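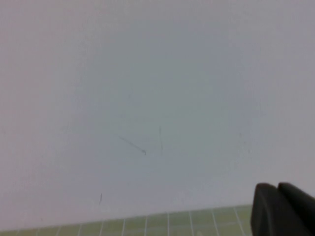
Chapter 8
Sequencing Pictures for a Wall

Choosing which photographs go into a show is hard. Putting them in order is harder, and for many of us it is the best part of the job. Set a quiet landscape beside a crowded street and both of them change. Swap them, leave a bigger gap, drop one by a hand's width, and they change again!

This chapter looks at how photographers and curators build a sequence. We begin with pairs, the smallest unit there is, and work up to a full room. Keep your prints from Chapter 7 close by. You will be shuffling them a lot.

Our main case is Hiwot Mamo's series Drallance, made over two winters in a river town and first shown at the Heltby gallery in January. Mamo arrived with nearly 300 work prints. The gallery had one long wall, a short one, and a doorway in an awkward spot. You will follow the edit from the first pile to the final hang, wrong turns included — there were plenty, and they teach more than the finished wall does.

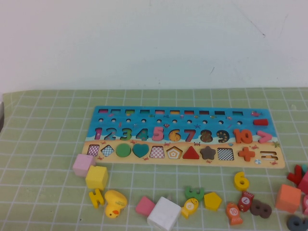 What you will learn

How to pair 2 photographs by line, tone, or subject
How to place a "rest" so that a viewer's eye can slow down
How wall length and sight lines affect the order
How to write a hanging plan that another person can follow

Key terms: anchor print, rest, sight line, center height, hanging plan

Before you read

Pick any photo book and open it to a spread in the middle. Cover the left page for a minute, then the right, then look at them together. Write down what the two pages share. It might be a curve, a patch of dark, or the direction someone is facing. Compare notes with a partner, who will almost certainly have seen something else.
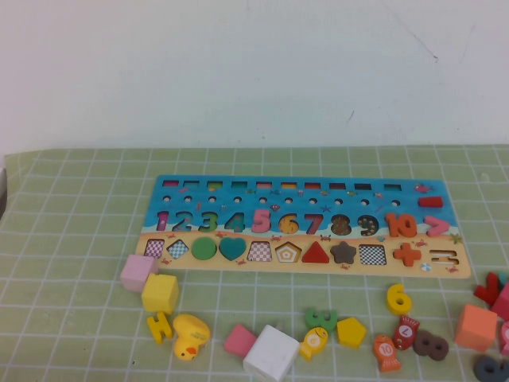 Photo: Letay Tekleab

8.1 Starting with pairs

Lay out your work prints on the floor or a big table and look for family likenesses. Ebise Negash, who edited Drallance with Mamo, likes to work fast at this stage and move prints before she can talk herself out of it. Try it her way first. Any two prints that seem to pull toward each other go side by side, even if you can't say why yet.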